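pametti-signs

Text of public notices from the town of Dusimham, typed out by hand: parking rules, pool hours, library fines, and one very long warning about geese. If you want to study how people write when they are cross but have to stay polite, you have come to the right folder.

What you get

notices.csv has 666 rows, one per notice. I did not plan that number and have stopped trying to fix it. The columns are id, place, text, tone and shouting. The last one is the share of letters in capitals, and the swimming pool wins by a mile.

photos/ holds over 200 pictures, none of them matched to rows. Matching was on the list for August. It is still on the list.
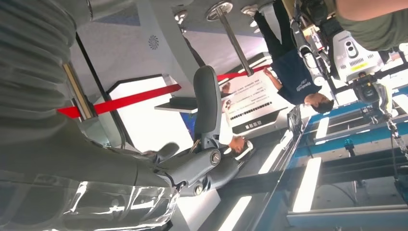 A board with rows of small text, and an arm reaching toward it.

Tone labels

There are 7 tones, from "kindly" to "final warning". I labeled everything myself, mostly after dinner, so expect the later rows to be harsher. "Kindly" means the writer used the word kindly, and should not be taken as a sign of kindness.

Known problems

Spelling is left as found. Please do not send patches for "no dogs aloud".

The Insaurralde Street notices were typed twice, by me, differently. Both versions are in.

About 80 rows have a blank place column. The notices were somewhere. I just failed to write down where.

Loading it

Any spreadsheet will open the file. The Rikel script in tools/ also works if you delete the second line first.

License

Use it for whatever you like. If you are the person who wrote the geese notice, please open an issue.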